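Plenesell: a word list of bags, packs and carrying

README, last revised 26/01/2021

Plenesell is a collection of everyday words for the things people carry other things in. Bags, sacks, pouches, satchels, rucksacks, baskets, the knotted cloth you took your lunch to school in, the net thing your grandmother kept in her coat pocket. We love these words! They travel from one language to the next, they change size on the way (a small purse in one town is a big shopping bag two valleys over), and hardly any of them get a decent entry in the dictionaries we grew up with.

The list began as a shared spreadsheet between I-seul Yeo and Arnout Baert, who were arguing over whether a "tote" has to be open at the top. That argument is still going on in the notes column, and you are welcome to join it.

What's in the folder

words.csv is the main table, one row per word per speaker.
senses.csv links each word to one or more meanings.
parts.csv covers the names for parts of a bag: flap, gusset, drawstring, handle, lining, zipper, pull.
speakers.csv gives an age band and a home region for each speaker, with no names.
notes.txt is the long, messy and very enjoyable one. Start there if you have an evening free.

The parts table is the piece we're proudest of. People who hesitate over the name for a whole bag will happily talk for ages about its bits. Zippers alone gave us a wonderful spread of answers, including words for the teeth, the tape, the little tab, and the noise. Fabric words are in there too, filed under "material" with a second tag for how the cloth feels in the hand.

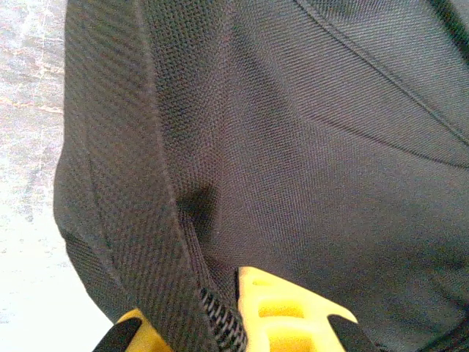 Black woven fabric and a zipper, two headings in parts.csv.

How the words were gathered

Jong-dae So wrote the question sheet and Rónán Conneely recorded most of the talks. Each talk ran 30 minutes, give or take a cup of tea, and began with the same request: "Tell me what you left the house with today." From there it went wherever the speaker wanted to go. We heard about moving house, first jobs, a prize fish carried home in a pillowcase, and a feud over a borrowed suitcase that has outlived both of the people who started it.

After the talk, speakers went through the question sheet and gave a word for each item, plus any word they knew but wouldn't use themselves. Please keep those two apart when you work with the data! The column "own_use" is yes or no. A "no" word is often the most interesting one on the sheet, being the word of a parent or a neighbor, or of people from the wrong side of the river.

Spelling follows the speaker if they had a firm opinion and Jin-sol Ryu if they didn't. Jin-sol also made the sound key at the bottom of notes.txt, and it is a lovely piece of work.

Columns in words.csv

word: as spelled by or for the speaker
speaker_id: matches speakers.csv
sense_id: matches senses.csv, blank if we couldn't settle it
own_use: yes or no
size: small, medium, large, or "depends"
closure: open, tied, buckled, zipped, other
heard_from: mother, school, shop, radio and so on, in the speaker's words
remark: free text

"Depends" under size is a real answer and we've left it alone. One speaker told Rónán that her word meant any bag too heavy for her and too light for her brother. How would you even code that? We put "depends" and copied the whole sentence into the remark.

Color words

Color turned out to be great fun. Plenty of speakers have a separate name for a dark bag, a Sunday bag or a funeral bag, and these don't line up neatly with black or brown. One family used the same word for a dark brown bag and for strong tea. Such words sit in senses.csv with the tag "color_bound". 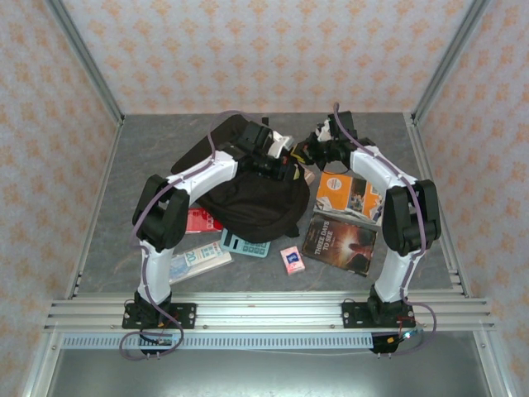
Dark brown fabric bag among other objects on a gray tabletop.

Known gaps

Speakers under 30 are thin on the ground. Most of our talks were with people between 70 and 90, who had the time and, my goodness, the stories. Words for laptop bags and phone pouches are therefore very patchy.

The Skernness sheets were typed up twice, once by Arnout and once by Jong-dae, and the 2 versions differ in places. Both are kept. Look for "A" or "J" at the end of the speaker_id.

Sound files are not part of this release. Several speakers were happy to be written down but not to be heard, and we've kept it simple by leaving all the audio out.

Reading the files

Everything is plain UTF-8 text with commas between the columns, so any spreadsheet will do. If you'd like something quicker, Iliso is our small search page for the list, and Tak is the script that checks new rows for blank cells and stray spaces. Run Tak before you send us anything, please. It's fast and it complains politely.

Adding your own words

Yes, do! One word is plenty. Send the word, what it means to you, who you had it from, and whether you'd say it yourself. If it has a rude second meaning, send that as well, and we'll tag it. New words are read through every May, and I-seul answers every message that comes with a story attached.

Use and credit

Free to copy, change and share for any purpose. Please credit "the Plenesell word list" and leave the remark column whole if you pass the table on. Speakers were told their remarks would travel with their words, and many of them were tickled by the idea.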